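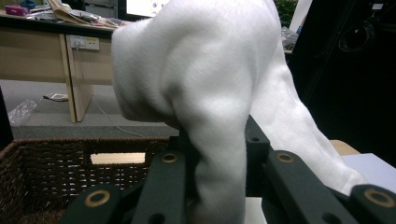
Bririlus Woven Basket, Brown, Rectangular
Item 2321
Manufacturer: Zakier
Category: Laundry and nursery / Sorting and folding
Availability: in stock, ships from the McPhee warehouse

Product summary

The Bririlus is a low rectangular basket in brown woven wicker for small laundry: socks, bibs, washcloths, baby shirts and similar pieces. It is sized to stand on a folding table or a dresser top next to the person folding, and to slide onto an open shelf when the work is finished. The weave is tight on both the walls and the floor, so small socks stay inside and the basket can be set down on a finished surface without a mat.

A rectangular handle slot is cut into the short side. Sold without lid or liner. Both are listed under Accessories.

Specifications

Model: Bririlus 2321
Shape: rectangular, open top
Material: wicker, woven over a rigid inner frame
Color: brown
Handle: cut-out slot
Inside height: 8 in.
Weight, empty: 32 oz
Stackable when empty: yes
Stackable when loaded: no
Sold as: single or set of 2
Assembly: none

Dimensions are taken at the rim. The strands are a plant material and the body is shaped by hand on a form, so the outside length and width vary slightly from one basket to the next. Inside height is checked on every unit before packing. If the basket has to fit a cubby or a shelf with a fixed opening, leave a finger's width of clearance on each side.

Construction

The upright stakes run from the floor up through the wall and are turned down at the rim. The weavers are packed close between the stakes, and the floor is woven in the same pattern as the walls. Strand ends are trimmed on the outside and tucked on the inside. Run a hand over the inside wall on delivery. Any end that catches on the palm will also catch on ribbed or loosely knit fabric and should be trimmed flush with small scissors. Do not pull on it.

The handle slot is bound at its edges to keep the opening square under load. It is wide enough for four adult fingers. The slot is meant for sliding the basket off a shelf and for steadying it. To carry a full basket, support the floor with the other hand.

Recommended use

Small garments are best stored flat and on edge, one row deep, with the folded side up. Knit items such as socks and small towels can be rolled or folded in half and placed at the end near the handle, where they are easy to reach. Filling above the rim is not recommended on shelves, as the top layer tends to drag on the shelf above.

Folding a baby shirt to basket height:

Lay the shirt flat, front side up, and smooth the body with the palm.
Close any snaps at the shoulder or neckline before folding. Open snaps pull the neckline out of shape and can hook on the weave.
Lift the shirt by both shoulders and bring the upper half down over the lower half.
Turn the sleeves in and fold the body to the height of the basket wall.
Stand the piece on edge in the basket.

Shirts with a printed lower half can be folded so that the print faces out. This makes it possible to pick a shirt from the row without lifting the ones next to it. Heavier prints should be fully cooled after ironing or tumble drying, as a warm print can stick to the layer it is folded against.

Placement

Set the basket beside the work area with the long side running away from you. Keep the folding surface itself clear. On a narrow table the basket may be placed with one edge along the side of the top, as long as the floor of the basket is fully supported. A smooth white or light surface is the easiest to work on, as lint and stray threads show up against it when dark items are being folded.

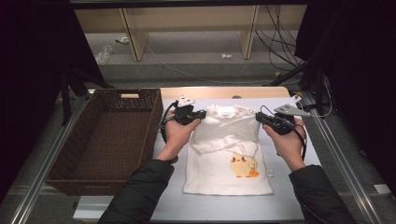
One customer, writing in November, reported that her set had been in daily use in a nursery since spring and that the walls were still straight, but that she would have liked a slot large enough for a gloved hand. She also asked whether the basket could hold damp washcloths overnight. It should not. Wicker takes up moisture from the contents, and a basket that is repeatedly loaded damp will darken at the floor and may lose its shape. Dry all items completely before putting them away. The slot size is the same on all current units.

Care

Dust with a soft brush or with the brush attachment of a vacuum cleaner on low suction. Marks can be wiped with a cloth wrung out in plain water. Let the basket air dry upside down, away from heaters and direct sun. Do not soak, do not machine wash, and do not use bleach or furniture polish. Polish stays in the weave and transfers to fabric.

A new basket has a faint smell of dry grass. Airing it in an open room for a few days before the first use is enough.

Very dry indoor air can make the strands brittle during the heating season. A light misting of the outside wall with water, followed by complete drying, restores some flexibility. Creaking when the basket is lifted is normal in a woven body and does not indicate a fault.

Accessories

Cotton liner, white, elastic edge. Covers the floor and walls and folds over the rim. The liner closes off the handle slot unless the matching flap is buttoned back. Machine washable.

Flat lid, woven, brown. Rests on the rim without a hinge. Recommended for open shelves in dusty rooms.

Shelf label, clip-on. Fits over the rim and takes a paper insert.

Cada shelf insert. A plain wooden divider shelf with a depth matched to the Bririlus. Takes two baskets side by side. Screws included, anchors not included.

Not compatible: liners for the earlier round Bririlus. They are too short at the corners and ride up when the basket is emptied.

Shipping and returns

Single baskets ship in a carton with a paper wrap. Sets are nested with a sheet of cardboard between them. Remove the cardboard before use. Some loose fiber in the carton is to be expected.

Unused baskets can be returned in the original carton. Baskets that have been misted, trimmed at more than a few strand ends, or fitted with hardware are not accepted. For damage in transit, keep the carton and send the item number and the order number to the McPhee service desk.

Orders placed by noon leave the warehouse the same working day. Item data last revised Sat 23 January.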